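叠衣服数据采集:腕部相机空画面要不要剪?
版块:数据采集与遥操作
回复 8

Stenent_zl 楼主
我们组在做双臂整理衣物的示教数据,目前攒了1106条,放在内部叫 Vaka 的集合里。周五复查时发现一个问题:很多条的开头,腕部相机里没有衣服,只有手指和台面,时长不一。训练的人要求全部剪掉,说没有信息量。采集的人不同意。想问问大家怎么处理。

灰度值
剪。我们试过留着,策略学会了在原地等,上来先停几秒才动。

mostcombe老周边
楼上说的是操作员停着不动的情况,和画面里没衣服是两件事。手臂在动、腕部没看到目标,这种要留。部署的时候一样会碰到,训练里没有,到时候就乱走。

灰度值
那头部相机是干什么的?目标位置头部给就行了。

mostcombe老周边
头部经常被手臂挡住。而且你们剪的时候是三路一起剪还是只剪腕部?只剪一路时间戳就对不上了。

Stenent_zl 楼主
三路一起剪,按头部的时间戳对齐。只是判定用的是腕部画面,现在的规则是腕部看不到布料目标就算空段。

honorato_07
规则本身有毛病。台面如果也是布的,你拿什么区分布料目标和台面?我们用过一版分割模型,把沙发垫整个标成了衣服,630条里挑出来一大批要重标。后来改成按关节速度判断:各关节都低于阈值并且夹爪没有开合,才算空段,画面内容不参与判定。

灰度值
按速度也会误伤。有的操作员抓之前习惯慢慢对位,速度很低,这段恰恰最值钱。

honorato_07
所以阈值要按操作员分开调,另外加一个最短时长。对位再慢也不会完全静止。我不是说这个办法没有代价,只是比看画面稳。

夜班标注
从标注这边说一句。剪不剪都行,不要删原始文件。去年我们有一批3660条,剪完原始的没留,后来换了动作表示,想重新切就切不了了。空间不够就降码率,先把原始的存下来。

Stenent_zl 楼主
原始的都在,这个放心。贴两张同一个工位的,腕部一张,头部一张。

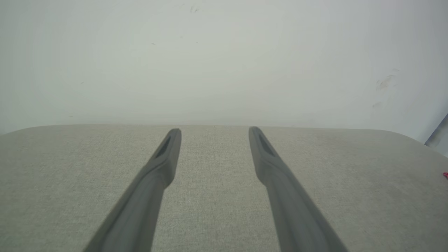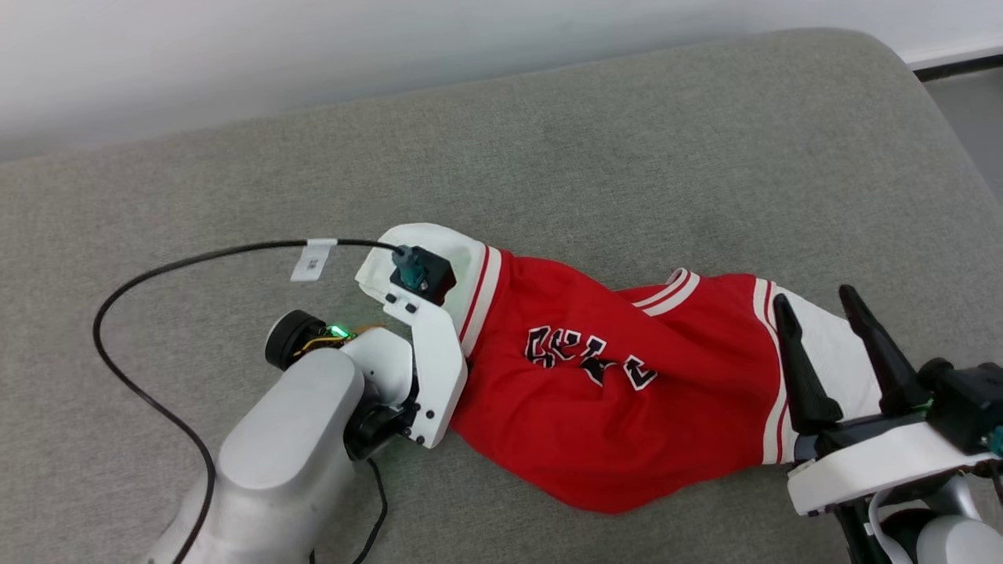 我现在倾向于不按画面剪,改成给每段打标签,分成接近、抓取、调整、放下,训练的人自己按标签调采样权重。静止段单独一个标签,权重可以给到零。台面的问题 honorato_07 说中了,我们用的就是灰色的织物软垫,表面有细纹,腕部那张里手指下面全是它,分割模型很难不出错。头部那张换成红色衣服就好认得多,不过衣服拧成一长条,上面的字折住了一部分,想靠印字判断正反面也不可靠。正反面这一项我打算先标“不确定”,不让标注员猜。

mostcombe老周边
打标签同意。建议把“接近”再拆一下,腕部看得到目标和看不到目标分开记,后面想做对比实验的时候省事。

灰度值
标签多了标注成本也上去了。四类里“调整”和“抓取”的边界你们怎么定?我们两个标注员标同一条,差出去很远。

Stenent_zl 楼主
夹爪闭合到位算抓取结束,之后没有松开的动作都归调整。松开重抓就重新算一次抓取。边界取夹爪开度的读数,不靠人眼看。

灰度值
这样可以。静止段我还是坚持权重给零,你们可以先拿一个小子集跑两组对比,一组留一组不留,有结果回来贴一下。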